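Skip to content
Home | People | Food | Letters | About us

"My grandmother never weighed the flour"

A talk with Illia Kushnir about dough, patience and small kitchens

19 August 2026

Illia Kushnir asks me to come early, before the dough is ready, so that I will see it is boring. "People write about bread like it is a romance," he says. "Most of it is waiting, and washing bowls."

He is the baker behind Kuva, a steamed bun counter on the lower floor of the Osta market hall. It has room for 6 people standing, and in the winter they stand very close. Before Kuva he worked for the bakery Shevchuk, where he made rye bread at night and slept during the day. I wanted to ask him why a man who learned on big ovens has changed to steam, and why so many of his customers now want to do the same at home.

He answers the first question quickly. "Rent. An oven needs a ventilation, a strong floor, a permission. Steam needs a pot." Then he thinks more, and gives another answer. His grandmother made steamed buns with garlic and dill, and she cooked them over a cloth tied on a pot of water. As a child he did not like them. "I wanted the brown ones, like my friends had. A white bun looked to me not finished. I was maybe a little ashamed."
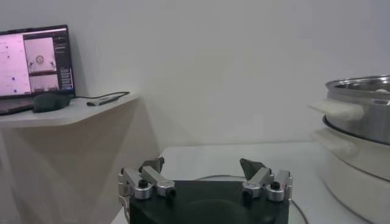 When she became ill he tried to write down her recipe, and it went badly. She never weighed the flour. She measured the water with a cup which had lost its handle, and the cup was not in the house anymore. "I asked her, how much flour? She said, until it is enough. I was angry with her. Now I say the same thing to people at the counter, and they are angry with me."

So he began to weigh everything. He has a notebook from that time, with a green cover and many pages stuck together, and he lets me look in it. The first batches are described with one word each: "stone," "sour," "stone" again. The recipe he uses today came after a long spring of such words. It takes 356 grams of flour for one home batch, a number that his customers find funny.

"They ask why not 350," he says. "I tell them, please, use 350. Your bun will be good. But this is the number in my notebook, and I am used to it."

I ask what people do wrong most often. He does not like the word wrong, but he has a list. They make the water too hot, and the yeast suffers. They put the buns too close together, and the sides become torn. And they are impatient at the end — this is for him the biggest thing. When the heat is off, the buns should stay some minutes with the lid a little open. If the lid is lifted at once, the cold air comes in and the skin gets wrinkles.

"I understand it," he says. "You are hungry, you smell it, you want to look. I also want to look. I go outside to the street and speak with the fish seller."

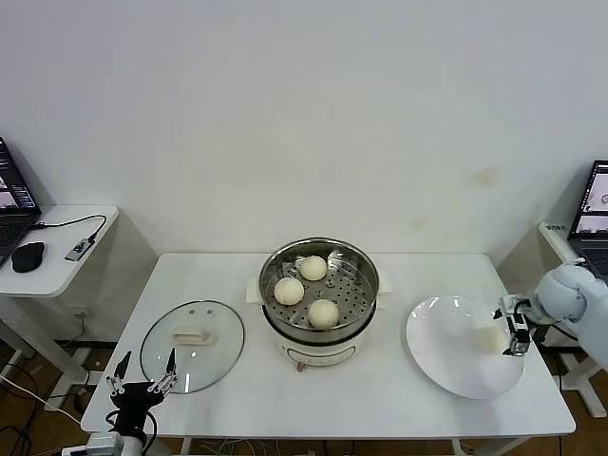 He teaches now, too, which he did not plan. The class is on the upper floor of the market hall, and takes 4 students each time. He kept it so small because he wants to touch every piece of dough. "I cannot explain soft. I can say, like the ear, but whose ear? It is better that you press my dough and then yours, and you feel the difference."

Many students come from the tram line Rallell, from the new houses where the kitchens are narrow and some have no oven at all. He thinks that these kitchens are treated unfairly. Cookbooks start with a hot oven, and the reader who has none closes the book. He remembers one woman who lived for years without baking anything and believed that she was not able. After the class she wrote to him that she had made buns for her neighbors on both sides of the wall.

Does he miss the rye bread? He looks at his hands before he answers. "I miss the crust, the sound of it when it comes out. A steamed bun makes no sound. But I do not miss the nights. My daughter was small, and I knew her mostly asleep."

In September he will add the garlic and dill buns to the counter for the first time. He waited with them, he says, because with this recipe he is not able to hear criticism. The price will be the same as for the plain ones. His mother has already tasted them and said that they need more salt.

"She is right," he says, and gets up to look at the dough.

Kuva is on the lower floor of the Osta market hall. Places in the class are given at the counter only.

More from People
Letters to the editor
Subscribe to our newsletter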